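Giretlow walk-behind trencher, two months in

Ok so the rented one died on us last October with 6 more runs of drain tile to go, and I swore I'd buy my own. Finally did. Bought the Giretlow from the dealer in Uster. Used demo unit, paid too much probably.

Good stuff first. Starts cold. Cuts clean in our clay, which the old Venter never did without bogging down. 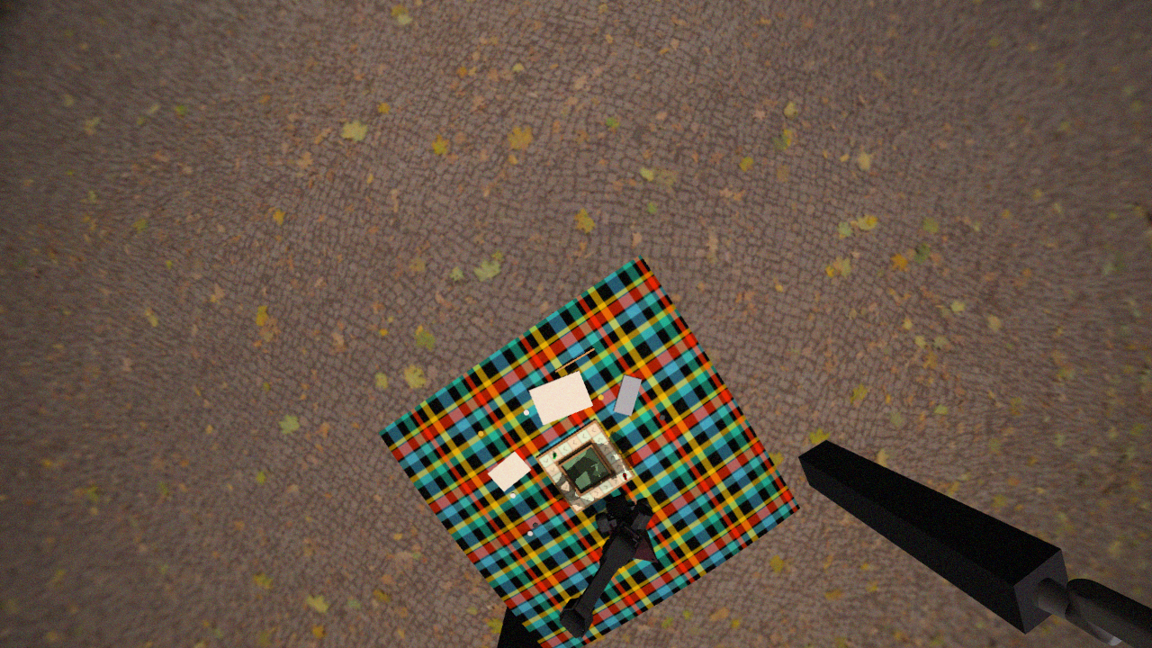

Chain tension is easy to set, one bolt, no special wrench. Tracks are narrow enough for the side gate.

Bad stuff — the auger throws dirt right back in the trench if you go too fast. The manual is useless on this. Slow down and it quits.
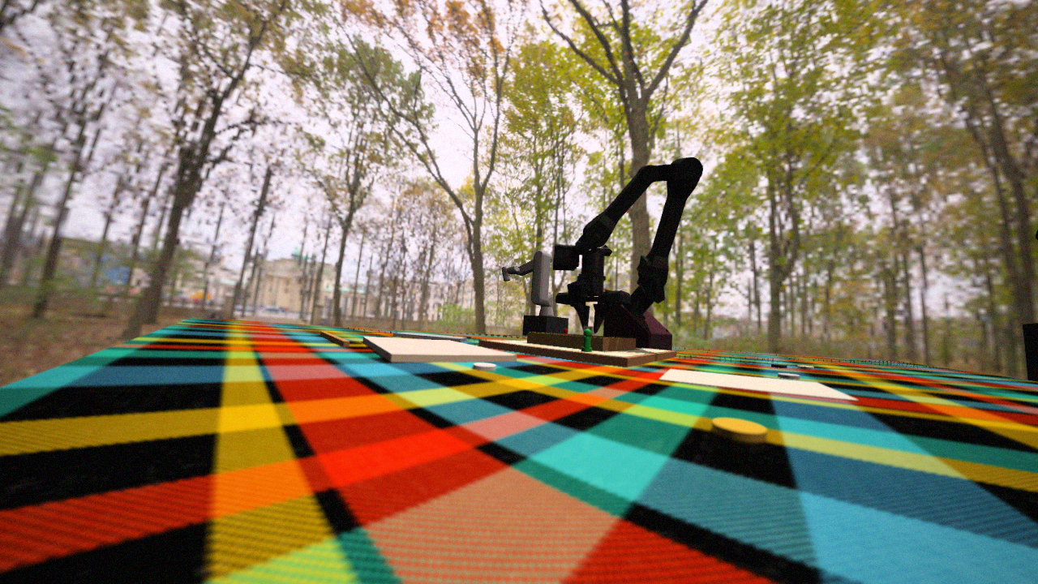

Posted by the Pramside place, June 20, 2021

Also teh grease fittings. Two of them sit behind the guard so the guard comes off every time. Dumb. Lost a bolt in the mud already. 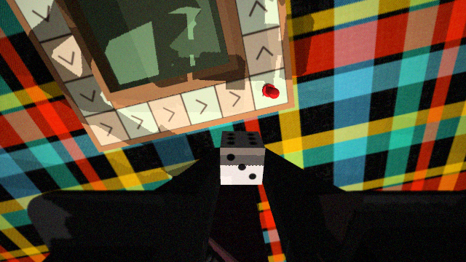

Teeth are wearing quicker than I'd like but we do have rock. A new set plus shipping was not cheap. Would I buy it again? Yeah, at $1,000 less. Gotta go, pipe is here.

Comments

claydirt: same deal with the fittings, I drilled a hole in my guard

ridgerunner2: how deep will it go in rock tho

backforty: still running my Venter, bogs and all

Copyright Pramside | Contact | Back to top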